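## 4. Does the rerun audience really remember?

Writing on classic television leans hard on memory. Viewers who watch old anthology shows in reruns are said to be going back to something they loved as children, and the channels that carry the shows sell them that way. We are not convinced. The claim depends almost entirely on what viewers say about themselves, often decades later, and often after a station promo has told them what to feel.

Benítez's Jalura survey is the study most often cited for it. Valentina Benítez asked 500 regular viewers of the Hultari channel whether they had seen the shows in their first run, and 400 said yes. That number has been repeated many times since. It deserves a closer look. The question did not name an episode or a network. A person who saw one half hour at a grandparent's house could answer yes, and so could a person who saw the show in syndication ten years after it ended and never knew the difference. The survey also ran on Hultari's own web site in August, next to a banner for a summer marathon.

The follow-up by Tsang does a little better. Viewers were given short plot outlines, two of them made up for the test, and asked which they remembered. Many picked the false ones. Tsang reads this as a sign of how deeply the style of these shows sank in. A plainer reading is that people guess, and that a story with a stranger, a locked room and a twist sounds familiar to anyone who owns a television.

We also doubt the link between memory and attention. Defenders of the nostalgia account say that returning viewers watch more closely. The Nirnent diaries, which are the only source for this, record whether the set was on. They do not record whether anyone was looking at it. 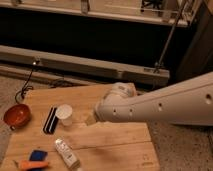
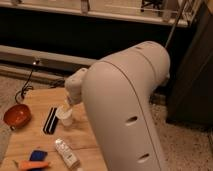
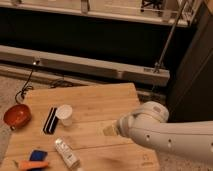

**Figure 4.** White robot arm at a light-colored wooden tabletop, three views.

Schedules offer a simpler account of the rerun audience. Old shows are cheap to air and they fill the late hours, when there is less to compete with. A viewer who finds the same program in the same slot every night may well form a habit, with or without a childhood behind it. None of the work reviewed so far separates the two. Until someone compares first-time viewers with returning ones in the same time slot, we will treat "nostalgia audience" as a marketing term and use "rerun audience" in the sections that follow.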